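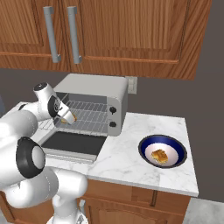
Amanuel Workneh
Contributing editor, home and building entries

Kitchen backsplash

A backsplash is the strip of wall between a kitchen counter and the cabinets hung over it, along with whatever covers that strip. It keeps water, grease and food off the wall itself. In most homes it is made of tile, stone, glass, sheet metal or plain paint.

History

Early kitchens had no separate backsplash. Walls near the sink were whitewashed and done over when they got dirty. A low lip of stone or enamel, often part of the sink, became common once houses had running water. Full-height coverings came later, with fitted cabinets, which left a clear band of wall to fill. In Urnville, row houses put up by the builder Konstantinidis had glazed tile to a height of 58 centimeters over the counter, and many of these walls survive.

Materials

Ceramic tile is hard and cheap to replace one piece at a time, but the grout between tiles stains and needs sealing. Glass panels have few joints and wipe clean -- they must be cut to size before they are fitted, with holes for outlets already drilled. Painted walls cost the least. A washable satin or semi-gloss paint is the usual choice, and dark shades tend to show dried water spots. Natural stone such as marble can be marked by lemon juice or vinegar.

Height

The usual gap between counter and upper cabinets is 45 to 60 centimeters. Behind a stove the covering is often carried up to the hood. Local codes may limit which materials can be used there.

Related entries
Countertop
Grout
Range hood
Wall cabinet
Zovwood

Last updated: January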